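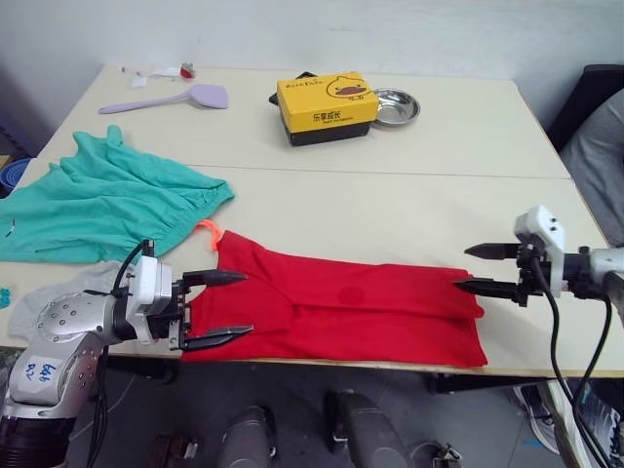
A red garment laid out on a white worktable, with teal-green and light grey items to the left.

FOR IMMEDIATE RELEASE
LANDORA, August 2022

Tullier Opens Second Garment Folding Room at Its Landora Reuse Center

Tullier, the nonprofit clothing reuse service for the Landora area, has opened a second folding room at its center on Kuketti Street. The room doubles the space given to laying out, checking and folding donated clothes before they are passed on to partner agencies. Work began there this month, and the first full delivery from the new room is planned for September.

The project was paid for by a grant from the Uchida Fund, which supports household reuse services in the region. The grant covers worktables, shelving, lighting and the first year of running costs. No money was drawn from Tullier's general budget.

In the year ending this June, Tullier handled 3,694 bags of clothing. Of these, 2,218 came in through the drop-off door at Kuketti Street and the rest through collection points at schools, libraries and places of worship. Much of the clothing arrives clean but tangled, and the time spent on each bag is mostly time spent at the table.

Knit tops and shirts make up the largest share of each delivery. They are also the items most often sent back by partner agencies under the old system, usually for a stain or a small hole that had been folded out of sight. Tullier has changed its folding method as a result. Each top is now opened fully and laid flat on a light-colored surface, front side up, then turned over and checked again. The neckline, armholes and hem are looked at first. Sleeves, where there are any, are brought in only after the check is complete.

Garments with a mark or a damp patch are set aside before folding and go to the drying rack or the wash bin. Garments needing a stitch or a button go to the mending shelf. Items past wearing are kept for rag use. Hanging loops and loose tags are left in place unless they are torn, as several agencies display tops on hooks.

Folded tops are stacked by size, with the fold facing out, and tied in bundles for delivery. Pants, skirts and children's wear will continue to be folded in the original room, which remains open on its usual schedule. Coats and shoes are not affected by the change.

"Families who receive these clothes should be able to open a bundle and wear what is in it that day," Tullier said in a statement. "The new room gives our staff the table space to look at every piece properly. We are grateful to the Uchida Fund for seeing the value of such plain work."

Tullier will offer short folding sessions for partner agencies in the new room beginning in September. Each session lasts 2 hours and covers flat folding for tops, bundle tying and the sorting of items that need washing or repair. There is no charge. Agencies may send up to four people and are asked to reserve in advance through the front office.

Donors are reminded of the following:

Clothes should be washed and fully dry before they are bagged.
Folding at home is welcome but not required. All items are opened again at the center.
Wet or mildewed clothing cannot be accepted.
Bags should be tied and light enough for one person to lift.
Single socks and used underwear should be placed in the rag bin beside the drop-off door.

The drop-off door will keep its present hours. Donors do not need to sort by color, size or season.

About Tullier
Tullier collects, sorts and passes on donated clothing in Landora and nearby towns. It supplies shelters, school clothing closets and family service agencies, and served 194 such groups in its most recent program year.

Media contact
Tullier Front Office, Kuketti Street, Landora
Requests for visits to the folding rooms should be made in writing at least one week ahead.

###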